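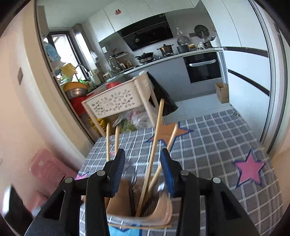 The Skuvemen hand-held gripper is a two-finger tool for recording manipulation tasks in homes, shops and small workplaces, and it is the tool visitors use at the Divusthorpe open day. The operator holds it by the grip and works the fingers directly, so a task can be recorded without a robot arm on site. The fingers are black and each carries a ribbed blue pad on its inner face. The outer arms are slotted and fastened with round pivot screws that can be reached from outside. Thin, hard items are the usual test of a pad, and a holder of wooden chopsticks on a table next to a kitchen, with a metal spoon in among them, is a fair sample of the work: narrow sticks at different angles, close together, in a container that moves if it is pushed.

Product code: 334
Supplied as: gripper, one pair of pads fitted, one spare pair, hex key, carry case
Availability: in stock, ships from Skustora

Specifications

Weight with pads fitted: 334 g
Maximum opening: 129 mm
Fingers: 2, parallel closing
Pads: ribbed, blue, replaceable
Operation: manual trigger, spring return
Handedness: left or right
Cleaning: damp cloth, mild soap on pads only

The tool has no motor. Closing force is set by the operator's hand and is not limited by the tool. Glass, eggs and thin plastic should be handled with a partly closed trigger until the operator is used to the travel.

Pads

The ribs run across the finger and hold round items best when the item lies along the pad and not over its tip. Pads are held by a lip and a single screw. Replace both pads of a pair together. A worn pad on one side pulls the item off center as the fingers close, and the recorded finger position will no longer match the item width.

Spare pads are sold in packs of 6. Pads for the earlier Skuvemen model have a shallower lip and do not fit.

Open day at Divusthorpe

The open day runs in October, from 10 a.m. to 4 p.m., in the ground floor workshop. Entry is free. Three demonstrations are given, at 10:30 a.m., 1 p.m. and 2:45 p.m., and each is followed by a session in which visitors use the tool.

Demonstration 1 covers table work: picking single sticks and utensils out of a holder, putting them down flat, and returning them. The same task is then replayed on a fixed arm fitted with matching fingers, at reduced speed.

Demonstration 2 covers cloth and soft packaging. Fabric is folded once and moved; filled bags are lifted from the top edge. Expect failed grasps here. They are left in the session because the causes are easier to explain at the bench than in the manual.

Demonstration 3 covers doors, drawers and handles. Visitors who plan to record in kitchens should attend this one. Oven and refrigerator handles vary a good deal in depth, and the correct approach angle is easier to judge after trying several.

Visitors may bring small items for testing, up to the maximum opening given above. No liquids, blades or powered items. Closed shoes are required in the arm area. The workshop has step-free access from the rear yard, and parking is on the Chávez side of the building.

Setup before recording

1. Check that all pivot screws are seated. Tighten by hand with the supplied key and stop when the arm has no side play.
2. Close the fingers fully and confirm that the pads meet along their whole length.
3. Open to the stop and release. The fingers should move without catching.
4. Record one full open and close before the first task of each session.

If the fingers catch near the open stop, remove the pads and check for crumbs or thread in the lip. Do not oil the pivots.

Related items

Pad pack, 6 pieces
Bench stand for hand-held gripper
Matching finger set for fixed arm (two fingers, pads not included)
Carry case, replacement

Orders placed at the open day are collected from the Skustora counter until 3:30 p.m. Later orders are shipped.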